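New working rules for small robot arms at Mutstead

January 30, 2019

The Mutstead workshop has brought in a new set of rules for anyone using its small robot arms. They replace the two-page sheet that had been pinned up beside the benches, and they apply to staff, students and visiting firms alike. The full text has 33 clauses, most of them short. 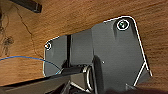 The biggest change is in how a job is set up. Users must now write down the speed limit and the stopping point before the arm is switched on, and a second person has to sign the sheet. Loose leads get a clause of their own. A thin cable lying across the bench, like the blue one that runs over the wood to the metal plate, has to be noted on the sheet and kept out of the planned path of the fingers. Screws that fix a part down are to be checked by hand at the start of each session.

Draft rules went out in December to 94 registered users. Replies from Brallham and Buvine asked for clearer wording on who may restart an arm after a stop. Under the final version, only the person named on the sheet may do so, and only from outside the marked area.
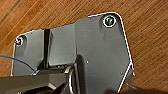
Mutstead Workshop Safety Team

Users who have already passed the Aravena induction do not need to repeat it, but must read the new rules and sign for them before their next booking. Copies are kept at the front desk. Jobs already under way may finish under the old sheet.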